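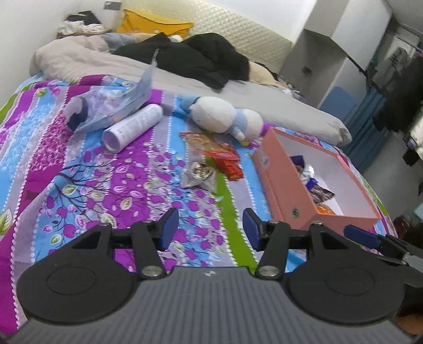
Von: Bence Boros
An: Liste Paketrunde
Datum: 21. Mai 2020
Betreff: Re: Kartons für die Päckchen im Juli, Packreihenfolge

Hallo zusammen,

ich antworte gleich an alle, weil mich zwei von euch dasselbe auch direkt gefragt haben.

Lajos Szalai schrieb:
> Ich habe die erste Schachtel jetzt zweimal gepackt und bin beide Male
> nicht zufrieden. Entweder liegen die flachen Tütchen alle auf einer
> Seite und die andere Hälfte ist leer, oder ich fülle auf und komme über
> das Gewicht. Wie macht ihr das? Und kommt der Brief nach oben oder nach
> unten? Bei mir lag er oben und war am Ende zerknittert.
>
> Zweite Frage: Muss in jede Schachtel dasselbe? Ich habe von den
> Crackern nur noch wenige, dafür viel zu viele von den kleinen Riegeln.
>
> Lajos

Zum Brief: nach unten. Erst das Blatt flach auf den Boden der Schachtel, dann alles andere darauf. Wer auspackt, findet ihn trotzdem, und er bleibt glatt. Falten würde ich ihn nur, wenn er wirklich nicht hineinpasst. Bei den Schachteln von Stoneso geht ein halbes Blatt ohne Knick, bei den kleineren von Misier nicht.

Zur Verteilung: Ich fange an einer Wand an und stelle die Tütchen schräg hintereinander, die größten zuerst. Das sieht am Anfang einseitig aus, aber so weiß ich, wie viel Platz übrig ist. Wenn man die Sachen gleich über den ganzen Boden verteilt, passt am Ende die große Packung nicht mehr hinein, und man nimmt alles wieder heraus. Die große Packung lasse ich daneben liegen, bis die kleinen Sachen drin sind. Sie kommt zum Schluss in die freie Hälfte. Wenn sie zu lang ist, den leeren Rand der Packung umschlagen und nach unten legen, das spart zwei Fingerbreit.

Zum Gewicht: Die Grenze für die Gruppe liegt bei 2,331 kg je Sendung, und in eine Sendung kommen vier Schachteln samt Umkarton. Meine Probesendung mit der alten Füllung lag bei 2,947 kg, also deutlich darüber. Das waren vor allem die Gläser mit Aufstrich. Die habe ich gestrichen. Nur Trockenes in Folie oder Tüte, dann kommt man gut hin. Bitte wiegt die erste fertige Sendung und nicht die einzelnen Schachteln, der Umkarton von Weltska ist schwerer, als man denkt.

Zur zweiten Frage: Nein, es muss nicht überall dasselbe hinein. Wichtig ist mir, dass in jeder Schachtel etwas Salziges und etwas Süßes ist und dass nichts schmilzt. Im Juli liegen die Sendungen unter Umständen ein Wochenende im Depot. Schokolade also bitte weglassen, auch Riegel mit Überzug. Die Fruchtriegel von Dobos haben bei mir letztes Jahr die Hitze überstanden, davon kannst du deinen Überschuss ruhig verwenden, Lajos. Wenn du mir sagst, wie viele Cracker dir fehlen, lege ich sie dir beim nächsten Tausch dazu.

Noch ein paar Dinge, die beim Packen aufgefallen sind:

Gepackt wird bei mir auf dem Bett. Der Tisch ist zu klein, wenn man alle Sorten gleichzeitig auslegen will. Ein altes Laken oder eine Decke drunter, die man nachher ausschüttelt, das reicht. Auf der Matratze kippt die Schachtel allerdings leicht, zum Zukleben gehe ich deshalb an den Tisch.

Schachteln mit Metallöse bitte so in den Umkarton stellen, dass die Öse nicht an einer Folientüte der Nachbarschachtel reibt. Bei einer Sendung im letzten Jahr war eine Tüte Nüsse offen, und die Krümel waren überall. Ein Streifen Papier dazwischen genügt.

Knisterfolie nicht zusammendrücken, damit es besser passt. Die Luft in den Tüten schützt den Inhalt. Wenn es zu eng wird, lieber ein Teil weniger.

Haltbarkeit: mindestens bis 60 Tage nach dem Versand. Bei den Teilen aus der Restekiste bitte einzeln nachsehen, da sind auch ältere dabei. Ich habe gestern drei aussortiert.

Füllmaterial brauchen wir kaum. Wenn noch eine Lücke bleibt, nehme ich ein Geschirrtuch oder ein Paar Socken, dann hat der Empfänger auch davon etwas. Zeitungspapier färbt auf die hellen Innenseiten ab – das sieht nachher unschön aus.

Offen ist noch, wer die Aufkleber druckt. Ich kann es machen, habe aber nur einen Schwarzweißdrucker. Falls jemand einen farbigen hat, bitte hier auf der Liste melden und nicht bei mir privat, sonst drucken wir wieder doppelt. Die Adressen schicke ich erst, wenn alle ihre Schachteln fertig haben.

Lajos, wenn du magst, bring deine halb gepackte Schachtel einfach mit, so wie sie ist. Dann schauen wir, ob die große Packung hineingeht oder ob du eine Nummer größer brauchst. Von den größeren habe ich noch welche im Keller.

Viele Grüße
Bence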